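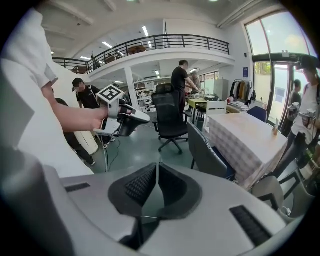 [공용홀] 식탁 자리, 의자, 옷걸이 정리안 (Re: 1층 홀 가구 배치 의견 부탁드립니다)

보낸 날짜: 12월 9일
받는 곳: Jonodport 건물 이용자 메일링 리스트

안녕하세요. 1층 홀 가구 건으로 답장드립니다. 답이 길어질 것 같아서 먼저 주신 메일을 항목별로 인용하고 그 밑에 적겠습니다. 사진은 메일 맨 위에 넣었습니다. 오른쪽에 체크무늬 식탁보가 깔린 테이블이 이번에 이야기할 식탁입니다.

> 홀 식탁을 복층 아래 안쪽으로 옮기자는 의견이 나왔습니다. 지금 자리는
> 유리문에서 들어오는 길과 겹쳐서 지나다니기 불편하다는 이유입니다.
> 옮기는 데 반대하시는 분은 사유를 적어 주세요.

저는 반대입니다. 안쪽은 선반 쪽에 물건이 많이 쌓여 있어서 식탁을 넣으려면 선반부터 비워야 합니다. 선반을 비우면 그 물건이 갈 곳이 또 필요한데 지하 창고는 5월에 이미 다 찼습니다. 식탁 하나 옮기려고 창고까지 손대는 건 일이 너무 커집니다.

그리고 지금 자리가 밝습니다. 아치형 창 쪽이라 바깥 나무도 보이고 점심 먹기에는 제일 낫습니다. 복층 밑은 천장이 낮아서 오래 앉아 있으면 답답합니다. 작년 겨울에 잠깐 그쪽에서 회의를 한 적이 있는데 다들 중간에 창가로 나왔습니다.

통로 문제는 식탁을 그대로 두고 방향만 돌려도 꽤 나아집니다. 긴 변이 창과 나란하도록 놓고, 문 쪽 끝자리 의자는 평소에 빼지 말고 밀어 넣어 두면 됩니다. 줄자로 재 봤는데 의자를 다 밀어 넣은 상태에서 식탁 모서리와 벽 사이가 222cm 나옵니다. 손수레를 끌고 지나가도 됩니다. 문제는 의자가 늘 빠져 있다는 것이니 식사 후에 넣고 가자는 안내를 붙이면 좋겠습니다.

> 식탁 의자가 제각각이라 보기에 좋지 않습니다. Leite 모델로 네 개를 맞춰
> 주문하면 어떨까요? 남는 의자는 2층으로 올리거나 나눔하면 됩니다.

의자는 지금 것을 계속 썼으면 합니다. 색은 회색, 흰색, 짙은 파란색이 섞여 있지만 쓰는 데 문제는 없습니다. 천을 씌운 회색 의자는 앉는 느낌이 좋아서 일부러 그 자리부터 찾는 분들도 계십니다. 흰 의자는 다리 밑 고무가 빠져서 끌 때 소리가 나는데, 고무만 새로 끼우면 됩니다. 제가 다음에 철물점 갈 때 사 오겠습니다.

바퀴 달린 검은 메시 의자는 식탁용이 아니고 작업 자리 의자입니다. 식탁 쪽으로 끌고 왔다가 그대로 두고 가는 경우가 많은데, 쓰신 뒤에는 원래 자리로 돌려놔 주세요. 바닥이 매끈해서 혼자 밀려 나오기도 합니다. 통로 한가운데까지 나와 있으면 본 사람이 밀어 넣는 걸로 하겠습니다.

새로 사는 데 돈을 쓴다면 의자보다 조명 쪽이 먼저라고 봅니다. 저녁에 식탁 위가 어둡다는 말은 예전부터 있었습니다. 천장 형광등은 홀 전체를 비추는 용도라 식탁에 그림자가 집니다. 탁상용 스탠드 하나면 충분합니다.

> 식탁보는 빨래가 번거로우니 걷어내는 것이 어떻습니까? 상판만 닦으면
> 훨씬 간단합니다.

식탁보는 두는 쪽입니다. 상판에 긁힌 자국이 있고 뜨거운 컵 자국도 남아 있습니다. 흰색과 분홍색 체크무늬라 얼룩이 눈에 잘 띄기는 하는데, 저는 그래서 오히려 관리가 된다고 생각합니다. 더러워진 게 보여야 빨게 됩니다.

빨래는 이렇게 하고 있습니다. 찬물에 먼저 담갔다가 세탁기에 단독으로 돌리고, 건조기에는 넣지 않습니다. 예전에 한 번 건조기에 넣었다가 길이가 줄어서 한쪽이 들렸습니다. 여벌은 흰 수납장 아래 칸에 접어 두었습니다. 국물을 쏟았을 때는 주말까지 기다리지 마시고 바로 갈아 주세요. 걷은 것은 세탁실 바구니에 넣으시면 됩니다.

식탁 위에는 작은 물건 하나 정도만 올려 두는 지금 상태가 좋습니다. 우편물, 영수증, 샘플 상자 같은 것이 쌓이기 시작하면 일주일이면 밥 먹을 자리가 없어집니다. 우편물은 계속 입구 쪽 함에 넣어 주세요.

> 옷걸이 행거를 없애고 각자 자리에 옷을 보관하자는 의견도 있습니다.
> 홀이 지저분해 보이는 가장 큰 원인이라고 합니다.

행거는 필요합니다. 겨울에는 외투를 둘 곳이 없습니다. 각자 자리에 두면 의자 등받이에 걸게 되고, 그러면 홀 대신 작업 자리가 지저분해집니다. 행거 위치도 흰 수납장 옆이라 동선에 걸리지 않습니다.

다만 주인을 모르는 옷이 오래 걸려 있는 건 정리해야 합니다. 지금 걸려 있는 옷은 이달 말까지 각자 확인해 주시고, 그 뒤에도 남아 있는 옷은 상자에 담아 세탁실에 보관하겠습니다. 버리지는 않습니다. 옷걸이는 Wurby에서 산 얇은 것으로 통일했으면 합니다. 두꺼운 나무 옷걸이는 자리를 많이 차지하고 걸대에서 잘 안 밀립니다. 개인 옷걸이를 가져오신 분은 옷을 가져가실 때 옷걸이도 같이 챙겨 주세요.

> 복층 위 원형 테이블은 거의 안 쓰는 것 같습니다. 내려서 홀에 두면
> 자리가 늘어나지 않을까요?

이건 반대라기보다 확인이 필요합니다. 계단 폭 때문에 그대로는 못 내리고 다리를 분리해야 할 겁니다. 올릴 때 작업한 분들이 조립을 위에서 했다고 들었습니다. 그리고 복층은 조용한 통화 자리로 쓰는 분들이 있습니다. 검은 난간 바로 뒤라 아래 소리가 올라오기는 해도 홀 한복판보다는 낫습니다. 쓰시는 분들이 직접 답을 주시면 좋겠습니다. 통화용으로 계속 쓰겠다는 답이 있으면 그대로 두고, 없으면 내년에 다시 이야기하시죠.

상판이 노란 작은 테이블도 같이 적어 둡니다. 그 테이블은 가벼워서 자꾸 위치가 바뀝니다. 필요할 때 옮겨 쓰시는 건 괜찮은데 흰 기둥 옆에는 두지 말아 주세요. 기둥 옆이 지나다니는 사람이 가장 많은 자리입니다.

> 비용은 의자 교체 기준으로 견적을 받아 두었습니다. 견적서는 Pemora
> 폴더에 702번 파일로 올렸습니다. 의견 모이는 대로 진행하겠습니다.

견적서 봤습니다. 금액 자체는 무리가 없어 보이는데 배송비와 헌 의자 수거비가 빠져 있습니다. 진행하게 되더라도 두 가지는 넣어서 다시 받아야 합니다. 위에 적은 대로 저는 의자 교체를 미루고 고무 발과 스탠드만 사는 안을 냅니다. 이 정도면 소모품비에서 처리가 됩니다.

제 의견을 짧게 옮기면 아래와 같습니다. 집계하실 때 쓰세요.

식탁: 자리 유지, 방향만 변경
의자: 유지, 흰 의자 고무 발 교체
식탁보: 유지, 쏟은 날 바로 교체
행거: 유지, 이달 말까지 옷 확인
원형 테이블: 쓰시는 분들 답변 후 결정
스탠드: 하나 구입

식탁 방향을 돌리는 건 2명이면 되고 금방 끝납니다. 혼자 끌면 바닥에 자국이 나니 꼭 들어서 옮겨야 합니다. 돌리기 전에 식탁보를 걷고 의자를 창 쪽으로 빼 두면 편합니다. 이번 주에 반대 답장이 없으면 점심시간 지나고 제가 한쪽을 들 테니, 반대쪽 들어 주실 분은 이 메일에 답장 주세요. 바닥에 붙일 표시용 테이프는 제 자리에 있습니다.

청소기를 돌릴 때도 한 가지 부탁드립니다. 의자 밑은 의자를 빼고 돌려 주세요. 식탁 밑에 빵 부스러기가 남는 일이 잦습니다. 청소기 필터는 지난번에 갈았고 새 필터는 세탁실 선반에 있습니다.

답장하실 때는 전체 인용은 빼고 해당 항목만 남겨 주시면 읽기 편합니다.

1층 창가 쪽 자리에서 드림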